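Choosing a Gripper: A Conversation with Jailson Guerra

When the Prumico laboratory set out to replace the end effectors on its bench arms, the task of comparing the candidates fell to Jailson Guerra, who oversees manipulation hardware for the group. The trial concluded in March. Guerra spoke with us about how the comparison was organized, what the results did and did not settle, and which questions remain open.

Three grippers were considered. The first, from Forkberg, is a conventional parallel-jaw model with flat aluminum pads. The second, supplied by Aguiar, uses suction. The third is a two-finger design assembled in the laboratory, with printed flexible fingers that bend around whatever they close on. All three were driven by the same controller, a Gadano unit that the group has used for several years.

"We wanted to change one thing at a time," Guerra said. "If you change the gripper and the controller together, you learn very little about either of them. The arm stayed the same, the table stayed the same, and the person setting out the parts followed the same sheet."

Each gripper was asked to make 200 picks from a fixed set of small objects. The set was drawn from items the laboratory handles in its ordinary work, and it favored awkward shapes: clips, brackets, ridged housings and parts that combine more than one material.

The suction gripper was withdrawn from the final ranking after 53 picks. According to Guerra, the decision was straightforward. Too many of the objects had no flat area large enough for the cup to seal against, and the team saw no purpose in completing the series. "It is a good product for cartons," he said. "We do not work with cartons."
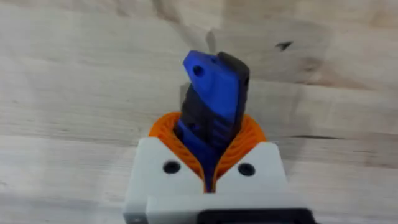

Between the two remaining designs, the difference was most evident on parts with ridges or grooves. The flat pads of the Forkberg model tended to meet such surfaces at a few points only, and a part could turn in the jaws when the arm accelerated. The flexible fingers spread the contact over a longer section of the object. Guerra was careful to note that this came at a cost.

"A soft finger forgives a poor approach, and that can hide a mistake in your planning," he said. "You also give up some certainty about where the part is. With the rigid jaws, if the part is held, I know its position quite well. With the flexible ones, it may lean a little, and the software has to allow for that."

For this reason the laboratory also reviewed its use of cameras. A fixed overhead camera had been sufficient for locating parts on the table, but it gave a poor view once the fingers had closed. A small camera at the wrist was added for the second half of the trial, and its images were used to estimate the angle of the part before placement. Guerra described the change as the most useful outcome of the project, although it had not been part of the original plan.

Maintenance was recorded separately. The laboratory replaced the flexible fingers once during the trial, after a strut split near the base. The rigid pads required no attention. Guerra does not regard this as decisive, as the fingers can be printed overnight and fitted before the morning session begins, but he has asked that spare sets be kept at each bench.

Asked whether the grip force had been tuned for each object, he replied that it had not. A single setting was chosen for each gripper at the start and left alone. "One could get better numbers by adjusting it," he said. "But then the result describes the operator's patience as much as the hardware."

The group has decided to fit the flexible design to the benches used for mixed parts and to keep the Forkberg model where placement accuracy is the main concern. A further series, using 71 objects that were not in the first set, is being prepared. Guerra expects it to show whether the present finger shape is suited to thinner parts, on which the trial produced few reliable results. The test sheets and the drawings for the fingers will be made available to other groups within Prumico on request.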